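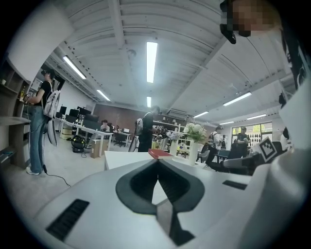
The teaching floor at Kandesley, where workers with hand-held grippers share the room with desks and shelves.

Clernis used to put new hires on the packing line. Since September, some of them have gone to Kandesley instead, where they spend the shift picking things up and putting them down so that a machine can learn how it is done.

The job title is demonstrator. Demonstrators work on their feet, with a gripper in hand and a pack on the back. The day starts at 9 with a task sheet. A task might be moving a book across a table, or clearing a shelf. Each one is repeated until the sheet says stop, and a full shift comes to 600 repetitions on the simpler tasks.

The recordings go to the people at the desks, who throw out the bad ones and label the rest. The finished sets are used to train Pasaribu, the picking system Clernis plans to run in its warehouse. In the last internal test, Pasaribu handled 92 percent of the household items it was given. Soft packaging and anything with a loose lid made up most of the failures.

For the staff, the change has been mixed. Pay is slightly better than on the line, and there is no lifting. Complaints are about shoulders and wrists. A gripper feels light in the first hour and heavy by the fourth, and the packs are warm to wear. After a run of sore arms in the spring, the company cut sessions to forty minutes and added a break between them. Demonstrators asked for lighter packs as well and are still waiting.

The larger question is what happens when the training is finished. Clernis employs 671 people, most of them in picking and packing. Management says no one will be laid off when Pasaribu goes live, and that line workers will be offered places as operators. The staff association wants that in writing. It also wants demonstrators moved off six-month contracts, arguing that new products will always need new recordings.

A second room is being fitted out under the project name Keduvis, with kitchen tasks first on the list. Applications opened to line staff on Wednesday.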